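Chang-ho Cho runs manipulation testing at Varnitz, and his answer on household chores is short. “Clearing a kitchen counter, in simulation, sometimes. In your kitchen, no.”

His group ran 3000 simulated trials in July. Cho puts the gap down to contact. “The grasp planner handles a rigid box well enough. Packaging and thin cutlery are where we lose time.”

Simulated test environment, Varnitz
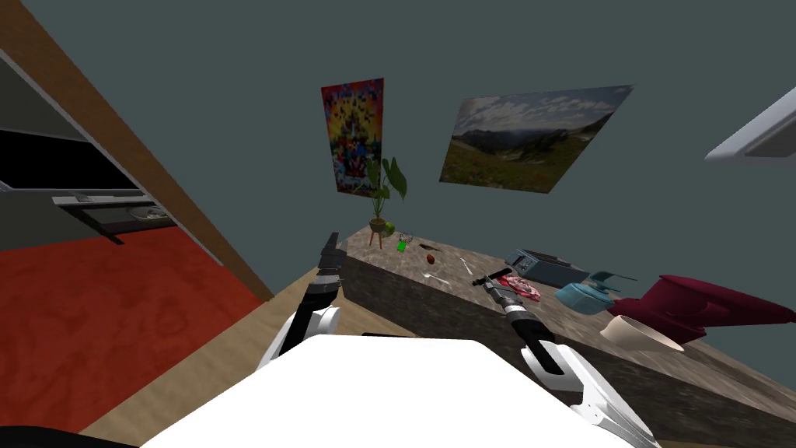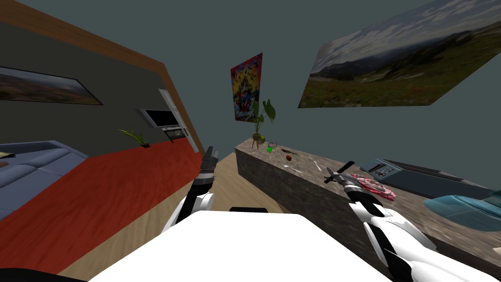
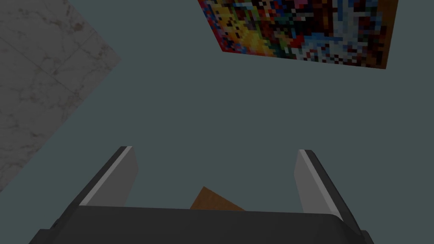
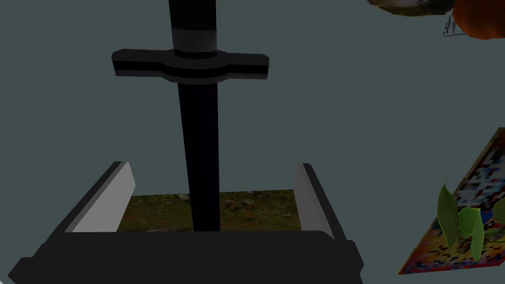 Shop-floor work is closer, Cho said, as the parts are known in advance. The Drustside plant has 82 part types on its list. “A home has no list.” He would not give a date for a domestic product. The next software release, Pralura, changes only the wrist controller.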